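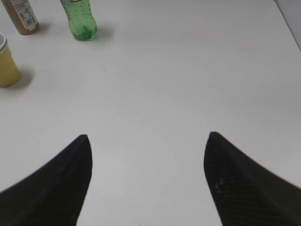
The Dillwood Open Bench is a public demonstration of robotic picking and placing held every March at the Plarkis workshop in Dillwood. It grew out of a staff training day and was opened to outside visitors at the request of local schools. The work is done with ordinary household containers on a white table, among them a brown bottle with a white label, a green plastic bottle and a short yellow container with a white lid. A two-fingered gripper with dark, tapering fingers is used, and the wrist camera view is shown on a monitor beside the bench.

By Sølve Forsberg
Updated in March
8 comments

Background

Plarkis began as a repair shop for packaging machines and moved into robot handling when it took over the former Engström building. The first open bench was a single afternoon session for 11 guests, most of them teachers. Attendance has since been capped at 50 per day, and visitors are let in by small groups. The event falls on a Wednesday, when the workshop does no customer work.

The demonstration

Each session has 2 parts. In the first, an operator guides the arm by hand controls and talks through the approach to each container. In the second, the arm runs under Drorkix, the control program written at Plarkis, and the operator stands by with a stop button. A session lasts roughly half an hour, not counting questions.

Visitors may ask for the containers to be rearranged between attempts. Groups of closely spaced bottles are a common request -- the fingers need room on both sides, and a neighbor can be knocked over. Failed grasps are left in the program and repeated if time allows.
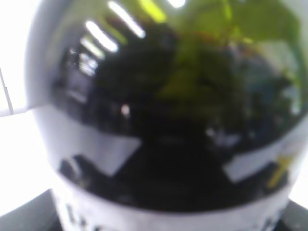 Photo: Plarkis / Dillwood Open Bench

Dark, glossy containers are treated as a separate topic. Seen from very close, a surface of this kind can act as a mirror, and the camera picks up bright streaks and patches of green foliage along with the container itself. A white label band gives a plainer area to look at, although its lettering may be too blurred to read at short range. Operators use such views to explain why Drorkix settles on a path before the last stretch of the approach -- late changes based on a reflection were a known fault in early versions.

Reception

Teachers have generally rated the hand-guided part higher than the automatic one. Written feedback has asked for more seating and a larger monitor. The monitor was replaced the following year; the seating has stayed as it was. A handout listing the grasp settings is available at the door in English and Swedish.

27 shares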